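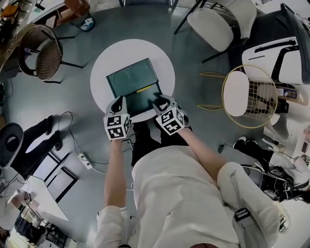
*Diapo 1 : les gants et leurs cubes de repérage, séance sur la boîte à charnières.*

# Notes orateur : club robotique, projet Listia

Durée prévue : vingt minutes, plus les questions. Katherine Salazar fait la première moitié, Giorgia Galli reprend à la diapo 6.

## Diapo 1 – Ouverture (Katherine)

- Laisser l'image affichée pendant que les gens s'installent.
- Se présenter toutes les deux. Troisième année, club robotique, projet commencé en février.
- Dire le sujet en une phrase : apprendre à un bras à deux pinces à ouvrir et refermer une boîte à partir de gestes humains.
- Montrer les cubes sur le dos des gants. Chaque face porte un motif noir et blanc. Le logiciel reconnaît le motif et en déduit la position et l'orientation de la main.
- Préciser que les deux mains sont enregistrées en même temps.

## Diapo 2 – Pourquoi une boîte

- Une boîte à charnières demande deux mains : une qui tient, une qui soulève.
- Le couvercle a une trajectoire imposée. Si le bras tire dans la mauvaise direction, la boîte glisse sur la table.
- On avait commencé par un tiroir. Abandonné au bout de trois séances, il n'occupait qu'une main.
- Ne pas s'étendre sur le tiroir, il revient dans les questions de toute façon.

## Diapo 3 – Le matériel

- Gants du commerce, cubes imprimés au club, motifs collés à la main.
- Les câbles remontent le long des bras. Prévoir du mou, sinon le poignet se bloque en rotation.
- Petite table ronde. On peut se placer de n'importe quel côté, et le plateau clair fait bien ressortir les objets sombres.
- Logiciel d'enregistrement : Carbone, écrit par l'équipe de l'an dernier. Nous avons ajouté la lecture des deux cubes et le bouton d'annulation.
- Signaler que le code est sur le serveur du club, dossier Bukbridge.

## Diapo 4 – Déroulement d'une séance

- Une personne porte les gants, une autre surveille l'enregistrement.
- Consigne donnée au porteur : partir mains posées au bord de la table, ouvrir, marquer un arrêt, refermer, revenir au bord.
- On change l'angle de la boîte entre deux essais. Sans cela, le modèle apprend une position et rien d'autre.
- Changement de porteur toutes les demi-heures. Les gants tiennent chaud.
- Objectif de départ : 100 essais par porteur.

## Diapo 5 – Les chiffres

- 3000 essais enregistrés en tout.
- 1880 gardés après tri.
- 913 avec une ouverture et une fermeture complètes. Les autres ne contiennent qu'une des deux actions.
- Cause principale des rejets : un cube masqué par l'autre main au moment où le couvercle se soulève.
- Deuxième cause : motif décollé sur une arête. Réglé en changeant de colle.
- **Pause ici.** Demander s'il y a des questions sur la collecte avant de passer la parole.

## Diapo 6 – L'entraînement (Giorgia)

- Premier modèle sur les essais complets seulement. Il ouvre, mais hésite entre les deux phases.
- Deuxième modèle sur tout ce qui a été gardé, avec une étiquette par action. Plus stable.
- Expliquer l'étiquetage sans montrer le tableau, il est illisible projeté.
- Temps de calcul : une nuit sur la machine de la salle du bas.

## Diapo 7 – Vidéo du bras

- Lancer la vidéo à la main, le démarrage automatique ne marche pas sur le poste de l'amphi.
- Couper le son.
- Faire remarquer le moment où la pince gauche se pose avant que la droite tire. Personne ne l'a programmé, cela vient des gestes.
- Montrer aussi l'échec à la fin : le bras referme trop vite et la boîte se décale.

## Diapo 8 – La suite

- Passer à des boîtes avec fermoir.
- Ajouter un troisième point de vue pour les cubes masqués.
- Inscription au concours Wustetti dans la catégorie manipulation. Le dossier est à moitié rédigé.
- On cherche deux personnes pour porter les gants le soir, à partir de 18 h. Pas besoin de savoir programmer.

## Questions probables

- *Pourquoi pas une manette ?* Essayé. Plus lent, et les gestes à deux mains sont mal coordonnés.
- *Est-ce que la taille des mains compte ?* Un peu. On recale au début de chaque séance.
- *Peut-on essayer ?* Oui, après l'exposé, un par un. Ne pas tirer sur les câbles.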